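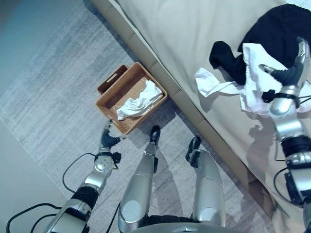 Drukik laundry pickup package, reviewed April 2025

We rented the Drukik package from Turcotte for 2 months at $840 a month. It is sold for one chore: getting clothes off the bed and into a basket.

Light cottons went fine. Dark clothes under white ones gave it trouble, and it often lifted both together. A full load took 58 minutes. I can do it in five.

Folding is listed as "coming." The cables need watching near rugs. Support answered quickly, and the February update fixed the stalls we had when the basket sat at an angle.

Can it take over a household chore yet? At our place, no. Worth a look if you can't bend down easily. 3 out of 5.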